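Ask for the Second Meeting

Amparo Condori started Prullurlow with two colleagues and a list of 400 small firms she wanted to sell to. Her product, Taltia, helps repair shops plan their week. In the first year she wrote to everybody on that list, and she got 3 paying customers.

"I was very proud of the letters," she told me. "But a letter does not sit with you and drink coffee."
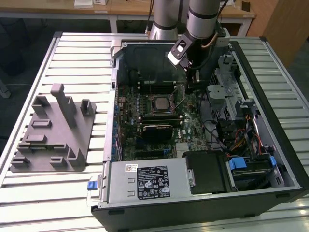 What changed her business was a simple rule: never leave a first meeting without a date for the second one. She learned it from Bollis, a supplier who visited her and would not put on his coat until the calendar was open. At a first meeting people show you the tidy side of the company. At the second they let you look inside, like a desktop tower lying on its side with the panel off, and then you can ask about the parts that make trouble.

Condori prepares very little for this second talk. She brings one page, with the price on it.
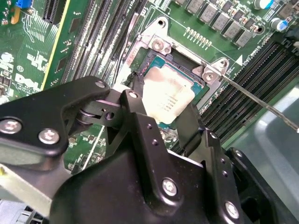 The price is the place where many founders become shy. Condori asked for 997 dollars a year from the beginning, and she says it before the customer must ask. She also says what is not included. A buyer can compare two offers only if he knows what he is getting, and a name alone does not tell him much. Read "Dell" on a computer and you know the maker, but you still have to ask about the processor. With a young company, where the name says nothing yet, the questions are even more.

Last September she raised the price for new customers to 3,000 dollars, with training included. Two old customers asked to change to the new plan,

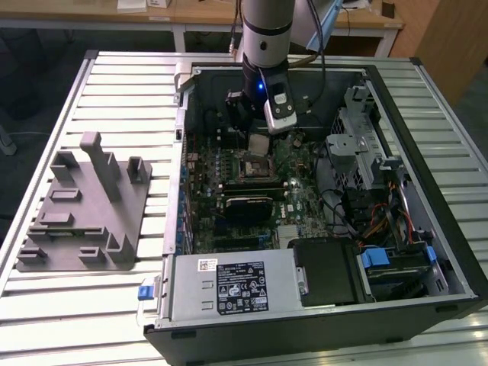 and one of them, a small shop called Were, later sent her a new client. She called this client the same afternoon and asked for two meetings.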